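Home Fixtures Teams Club Shop Contact

Search this site... Go

Filed under: Club News / Minutes & Notices

GURKIVTON FC
Minutes of the football sub-meeting, September, 7.30pm, upstairs bar

Present: Stelios Zacharopoulos (chair), first team manager, reserves manager, under-16s coach, secretary (minutes), two player reps.
Apologies: physio, groundsman (sent note, see item 4).

1. Last minutes
Agreed, one change. The pre-season game at Sindeck was lost 3-1, not 3-0. Manager keen this was put right.

2. First team
Poor start, no way round it. 2 wins so far and both at home. Manager said the back four is changing every week through injuries and work shifts and he can't get a settled side out. Wants to stay with the same shape until the cup tie at least. Stelios asked if three in midfield was leaving the full backs on their own, as happened at Semeniuk Athletic where both goals came down our left. Manager accepts the second one, not the first. Long talk about this. Player reps said dressing room is behind the manager and the lads would sooner get the current system right than start again.
Agreed: no change of shape for now, look again after the cup.

Set pieces. We've conceded from four corners. Manager to give over the last 20 minutes of each training night to defending them. Keeper wants a man on the near post, manager doesnt. Left with them.

3. Players in and out
Left-sided defender from Enero Rovers has trained twice, wants to sign. Form filled in, waiting on release from his old club. Secretary chasing. Can't play till it's through, please no repeat of last year.
Striker asking about dual registration with Sindeck. Not agreed. If he wants games he can have them in the reserves.
Squad is down to 16 fit for Saturday-type away trips once holidays are counted, so reserves manager asked to name two who can step up. He'll do it but would like them back if they're only going to sit on the bench.

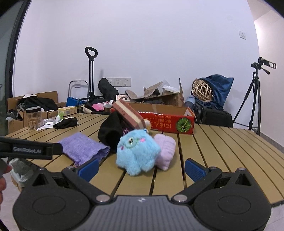 Reserves manager also said he has been left with eleven and no subs more than once and it isn't fair on him. Noted. First team to confirm squad by 9pm two nights before a game, and stick to it.

4. Pitch and kit
Groundsman's note read out. Far goalmouth is bare and he wants it rested. No warm-ups in either six yard box, use the strip behind the dugouts. That includes visiting teams, home manager to tell them on arrival.
Top pitch nets need replacing. One price in at £204 for the pair, delivered. Stelios thought steep. Secretary to get another before next meeting, if nothing cheaper just order them.
Away kit: number 5 shirt still missing. Whoever has it please bring it back, no questions.
Floodlight timer going off early, electrician been told. Until then someone needs to go round at 8.45 and reset it by hand.

5. Under-16s
Going well, top of their section. Coach asked for the main pitch for the derby. Manager not happy given item 4 but agreed in the end, as long as it's the only one.
Two of the older lads to train with the reserves from next week. Parents have said yes. Lifts home still to sort out.

6. Discipline
Too many bookings for talking back. Four of our last seven yellows were dissent. Players pay their own fines from now on, was agreed in the summer but not being done. Captain to collect. Player reps asked if the manager's own fine counts. It does.

7. AOB
Cup tie: away to Semeniuk Athletic if they win their replay, otherwise home. Coach only needed if away, secretary to hold a booking.
Linesman's flag broken, spare is in the boot room.
Bar would like teas order by half time not full time.

Closed 9.10pm. Next meeting same place, date to be sent round whem the cup draw is sorted.

Actions
Secretary - release form, second price on nets, coach
Manager - corners, squad out on time
Reserves manager - two names
Captain - fines

Tags: minutes, first team, reserves, under-16s, pitch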